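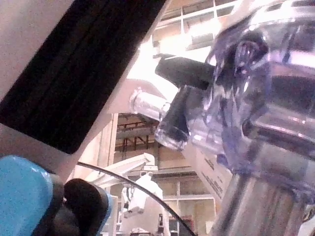
4 Building and Fitting the Gripper

4.1 Workshop and parts

The arm was built at Jurkent, a shared workshop where members rent bench time by the month. All of the mechanical work was done with the tools available to any member: a drill press, a band saw, two filament printers and a small manual lathe. We call the finished system Praltine in this paper. The control software, Hao, runs on a desktop computer under the bench and is covered in Section 5.

We set the parts budget before choosing the design, and this ruled out a commercial force-sensing hand. The gripper has a pair of rigid fingers with a black rubber pad on the inner face of each. The ridges in the pads run lengthwise. We first tried a softer foam pad, which tore at the corners after 11 days of use and left crumbs in the finger joints. The rubber replacement is glued and also clamped at its lower end, so a worn pad can be changed without taking the finger off.

Cable routing took more time than we had planned. Our first layout ran the cable tight against the wrist, and two connectors failed from repeated bending. The current layout leaves a free loop long enough for the wrist to turn through its full range. The loop does get in the way of the wrist camera in some poses. We accepted this and did not mask it out of the recordings.

4.2 Choice of test object

Most of our early trials used a wooden block and a steel can. Both were easy to hold and easy for the camera to find, and neither told us much about how the arm would do in a kitchen. Antonina Lytvynenko suggested a blender jar. It is wider than the can, it has a handle on one side, and the walls are clear plastic with angled faces that throw back any light in the room.

The jar turned out to be a hard object for three separate reasons. The depth estimate was poor wherever the background showed through the wall. Bright window light washed out the edges that Hao relies on to fit an outline. The handle also meant that the approach direction mattered, which had not been the case with either of the earlier objects.

We dealt with the light first. Blinds were not practical in a shared building, so we fixed the camera exposure by hand and ran trials in the same part of the day where we could. For the outline, we stopped trying to fit the clear wall and used the lid and the handle as the main features. Both are opaque and differ enough from the jar in brightness to be picked up in most frames.

4.3 Trials with the jar

We recorded 456 approaches to the jar during August. Each one started from a rest pose and ended when the fingers closed or when the operator pressed the stop button. Finger speed was held at 60 mm per second for the last part of the approach. We used one jar throughout and wiped the pads with a damp cloth at the start of each session.

Failures were mostly of one kind. The finger touched the handle early, the jar turned on its base, and the grasp closed on a faceted edge where the pad had little contact. Moving the target point up toward the lid reduced this, at the cost of a less stable hold when the jar was tilted. We did not find a single target point that worked well for both lifting and tilting, and the two motions now use separate settings.

Low viewpoints gave us the most trouble with glare. With the jar seen from underneath, as in Figure 3, the windows are just above the lid, behind the rod, and the thin edges of the plastic are hard to separate from the reflections on them.

Figure 3. Blender jar viewed from below. The light grey lid carries a teal sticker numbered 12, and a chrome rod rises from its centre. Part of the black metal beam is at left.
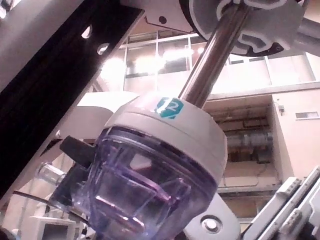

4.4 Wear and repairs

The build needed 13 repairs over the period, most of them minor. Loose screws at the finger mounts were the most common fault, and thread locker fixed the majority of them. One printed bracket cracked along a layer line and was reprinted with thicker walls. The replacement has held so far.

We also rebuilt the parallel jaw guide, a part we had taken from an older project called Bindura. Its bushings had worn enough to let the fingers close at a slight angle, and this had been adding to the edge grasps described in Section 4.3. Approaches recorded before the rebuild are marked in the log and are reported separately in Section 6.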